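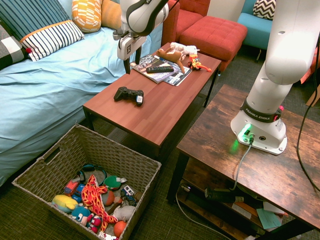 Who can book the new home-robot trial service from Kirnex? Small research teams and product developers who want to test a robot arm in a furnished living room but don't have one of their own.

The service opened for bookings in May 2022. Customers send in a task, such as clearing a coffee table or putting toys back in a basket, and Kirnex staff set up the room, run the arm and return the recordings with a short written report. Customers can also load their own control software, provided it passes a check on speed and force limits first.

A basic booking covers four hours and costs $400. Setup is included. Extra hours are billed separately, and items that a customer wants handled can be mailed in ahead of time.

"People were asking us for kitchens and we'll get to kitchens," said Hiwot Feyisa, who manages the service. "A living room is harder in some ways. Soft toys, magazines, remotes, all at different heights and all lying any which way."

The arm on offer is a Franka Emika with a two-finger gripper, mounted on a side table next to the coffee table. Feyisa said the furniture can be moved on request, but the arm stays where it is during a booking.

Kirnex ran 32 trial sessions with outside teams before opening. One of them came from Bunier, a small software firm that works on tidying tasks. Mitiku Yimer, an engineer there, said the recordings arrived the next morning and were easy to sort. He was less pleased with the report, which he said left out the starting position of several objects. Kirnex has since added a layout sheet to each report.

Bookings are being taken through December. A second room, with a kitchen counter and sink, is planned but has no opening date. Requests go to Eldana Gudeta at the Kirnex front office, extension 2283.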